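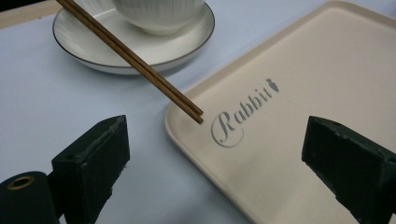

Bowl, saucer, chopsticks.

Day four of no coffee after lunch and I'm still waiting to feel wonderful. Slept okay, I guess, apart from the one a.m. stretch where I lay there redoing the walking log in my head. I'm at 1,367 miles for the year, and the plan was 2,000 by the end of December, and it's already October, so you can do that math yourself (I did it three times and it didn't get any nicer).

Took the long way out past Mirthorpe this morning, down the lane behind the old dairy and then up over Prosser hill. It was so clear at the top! I could see all the way to the water tower at Drovness, and the maples along the creek have finally gone that ridiculous orange. My left boot is still rubbing at the heel. I've tried the thick socks, the thin socks, the thin socks under the thick socks — no luck. I think I laced them too tight back in spring and now the tongue has a permanent crease.

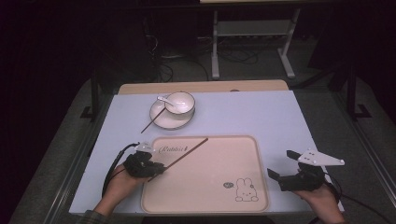

The other thing about Prosser is the stile near the top, which wobbles worse every time I cross it, so I went the long way around through the gate and got mud up to my shins for my trouble. Two herons in the flooded bit of the field, though, and a very bossy goat who walked along the fence with me for a while. I want to go back earlier in the day, maybe seven, before the trucks start using the lane.

Laundry's still on the line and it's clouding over. Better go get it — and I need to find the blister pads before tomorrow.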